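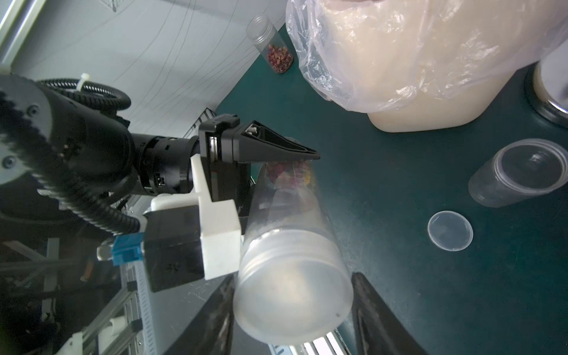
Handbook > Flower Teas > Setting Up Your Blending Table

June -- by the Ekell Tea Room

Before you blend your first flower tea, please give yourself a little time to lay the table properly, as it makes the rest of the afternoon so much more pleasant. A plain, darker cloth or tabletop is kind to the eyes, and stray petals show up nicely against it. Keep your ingredients in see-through containers wherever you can: dried red rosebuds in a clear jar with a threaded neck, say, and a smaller amount of mixed red, pink and yellow flower pieces in a tall frosted one. Frosted plastic does soften the colours, but you can still tell at a glance which flowers you are reaching for, and that is really all we ask of it.

4.1 Laying out

1. Wipe the table and let it dry fully. Dried flowers drink up damp very quickly, and a soggy rosebud never quite recovers its looks.

2. Set your large jug towards the back. If yours came in a clear bag, you may leave the bag on until you are ready to pour.

3. Stand the rosebud jar where your hand falls naturally, with its lid on if there is a draught.

4. Put out one cup for each blend you mean to try, and lay the lids flat beside them. A cup that rolls over while empty does no harm, but do stand it up again before filling!

Note: The Goltari starter box holds enough dried flowers for 30 cups. If you have the larger Hudari box, tip out only what you need and close the rest up straight away.

4.2 Filling a tall container

1. Check that the inside is perfectly dry. A clean tea towel wrapped round the handle of a wooden spoon will reach the bottom.

2. Hold the container at a slant and slide the flower pieces in gently, a spoonful at a time -- dropping them from a height breaks the petals and leaves you with dust.

3. Stand it upright and tap the base lightly on the table so that everything settles.

4. Close it and write the name of the blend on a label. You will think you can remember. We always think so too.

Caution: Use only flowers sold for drinking. Petals from a florist or a potpourri bowl may have been sprayed or scented, however lovely they look.

Caution: Plastic containers from the Kowalchuk set are for dry storage. Brew in a heatproof pot or mug and let the tea cool before pouring it into anything else.

4.3 Putting away

Store filled containers in a cupboard, well away from the kettle and the cooker. Rosebuds fade in strong sunlight, and the yellow pieces fade faster still.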